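Enrollment Management: Course Handout
Unit 6. Yield, deposits, and melt
Notes prepared by Jolán Sipos. Data set edited by Gyula Kozma.

Read these notes before the section meeting. They cover the terms used in the problem set and work through the Steltwood data once from start to finish. The Benville data are left for you.

Terms

Applicant. A person who has sent in an application that meets the college's own rule for being complete. Colleges differ on the rule. Some count an application once the form is in and the fee is paid or waived. Others wait for the transcript. Before you compare two colleges, find out which rule each one uses.

Admit. An applicant who has been offered a place in the entering class. An applicant on the waiting list is not an admit until an offer is made. A student admitted to a later term is an admit for that term only.

Deposit. A payment, or a signed waiver of payment, by which an admit accepts the offer. At Steltwood the deposit is refundable until the reply date and not refundable after it. At Benville it is never refundable but can be moved to the next term. Both rules affect the deposit count, in different directions.

Enrolled student. A person registered for at least one course for credit on census day. Registration in the summer does not count if the student drops everything before census.

Yield. Enrolled students divided by admits. Many offices use the word for deposits divided by admits, because deposits are what they have in the spring. In these notes the second ratio is called deposit rate. Keep the two apart in your written work.

Melt. The share of depositors who are not enrolled on census day. The bottom of the fraction is deposits. A common error in past problem sets was to divide by admits.

Worked case: Steltwood

Steltwood made 1,276 offers for the fall class and took in 355 deposits. The deposit rate is 355 divided by 1,276, or 27.8 percent.

On census day 333 of the depositors were registered. The other 22 were not. Melt is 22 divided by 355, or 6.2 percent. Yield is 333 divided by 1,276, or 26.1 percent.

Note that yield can also be found by taking the deposit rate and multiplying it by one minus the melt rate. The two methods should agree apart from rounding. If they do not, the usual cause is that someone enrolled without a deposit. Steltwood had no such students in this file. Benville does, and you will have to decide where to put them and say so.

What the ratios leave out

A yield figure for a whole class is an average over groups that behave in very different ways. Early decision admits have agreed in advance to attend, and nearly all of them do. A college that fills more of its class through early decision will report a higher yield even if no regular applicant has changed his or her mind about anything. The same holds for recruited athletes, for children of employees who study at no charge, and for transfer students, who tend to apply to fewer places.

For this reason a change in total yield from one year to the next should be split into two parts before it is discussed. The first part is the change in mix: how the admits are spread over the groups. The second is the change in rate within each group. Hold the mix at last year's values and apply this year's rates. The gap between that result and last year's total is the rate effect. What remains is the mix effect, with a small cross term that you may assign to either one so long as you are consistent.

When Steltwood's file is split this way, most of the gain over the prior year is mix. The regular round hardly moved. The office had credited the gain to a new series of phone calls by current students. The calls may have done some good, but the file cannot show it, since every regular admit was on the calling list and there is no group to compare with.

Timing of deposits

Plot deposits by week and nearly every college shows the same shape: a slow rise, a flat stretch, and a steep climb just before the reply date. The final count is hard to read from the flat stretch. Offices often compare the running total with the same week last year, and this works only if three dates have not moved: the date offers went out, the date aid letters went out, and the reply date itself.

Of these the aid letter is the one most often missed. A family that has an offer but no aid letter is in most cases not able to decide. If aid letters go out late, the curve shifts to the right, and an office that reads it by calendar week will think it is behind. The correction is to plot deposits against days since the aid letter. For admits who did not apply for aid, use days since the offer.

Steltwood's aid letters were held up by a change in software, from a package called Rowlands to one called Farkance. In the week of the worst reading the office believed it was well behind and went to the waiting list. By days since aid letter it was slightly ahead. The waiting list offers are included in the admit count given earlier, and this is part of why the deposit rate looks lower than the office expected.

Causes of melt

Sort causes by whether the college can act on them.

Waiting list movement elsewhere. A depositor is offered a place at another college and takes it. The college losing the student has little room to act. Losses of this type come in the weeks after the reply date and then fall off.

Double deposits. A family places deposits at two colleges to gain time. Colleges ask students not to do this, but it is hard to detect. Late requests for final transcripts are a weak sign of it.

Money. The first bill arrives in summer and is larger than the family had understood. Often nothing has changed since the aid letter. The letter listed loans next to grants, or left out the health plan, or gave one term where the family read a full year.

Unfinished tasks. Placement tests, health forms, housing contracts, proof of identity for aid. Each is minor, but a hold from any of them can block registration. Students who are the first in the family to attend college show higher losses here, and the losses continue right up to census.

Change of plan. Military service, work, illness, a deferral. Check how the college records deferrals. A deferred student is melt for this term and may be counted as an admit again next year. If so, the same person appears in the bottom of the yield fraction twice.

Of the Steltwood losses, the office coded the largest share as "other." Treat this with care. In most cases the code means that no one reached the student, and the true causes are likely spread over the list above. Do not drop the "other" group and rescale the rest. Students who cannot be reached are not a random draw from all who leave.

Measuring the effect of outreach

Suppose an office sends text reminders about unfinished tasks and melt goes down. Three designs are open to it.

Before and after. Cheap and weak. Aid policy, the job market, and the mix of depositors may all have changed in the same year.

Users against non-users. Students who opt in to reminders are compared with those who do not. Weaker than it looks. Students who opt in were already more likely to enroll, and the comparison will overstate the effect.

Random assignment. Half of the depositors are assigned to reminders by lot. With a few hundred depositors and a low melt rate, the number of losses in each half will be small, and a real effect may not stand out from chance. At Steltwood's size a single year is not enough. Pool years, or pool with a partner college that uses the same rule for census.

An office may object that it is unfair to hold back reminders from half the class. One answer is to give everyone the basic message and assign only the follow-up call by lot. The question then becomes whether the call adds anything to the message. That is also the costly part, so it is the part worth testing — staff hours are the main expense in any summer program.

Reporting

State the rule for each count the first time it is used. Give counts along with percentages. Round once, at the end. Name the date on which the file was drawn, because deposit files are corrected well into the fall. A table drawn in November will not match one drawn at census, and both can be right.

Do not rank colleges by yield. The ratio depends on how many offers are made, how many rounds there are, and who is encouraged to apply. It is a planning figure. Its main use is to tell the college how many offers to make next year.

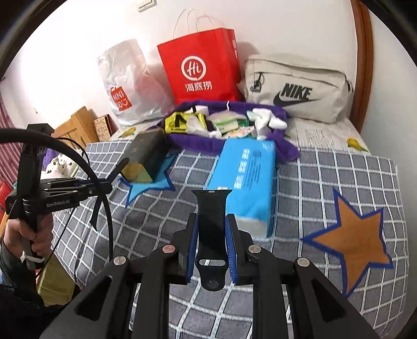

COURSE MATERIALS / PROBLEM SETS

Problem set for Unit 6

Using the Benville file, compute deposit rate, melt, and yield for the full class and for each round of admission. Show the counts.

Split the change in yield from the prior year into rate and mix effects. State where you put the cross term.

Redraw the deposit curve by days since aid letter. Write one paragraph on how the reading differs from the curve by calendar week.

Explain how you treated students who enrolled without a deposit, and give the yield figure under one other treatment.

Work may be done in pairs. Hand in one copy per pair, no longer than 2 pages apart from tables. Questions on the data file go to Gyula Kozma; all others go to Jolán Sipos.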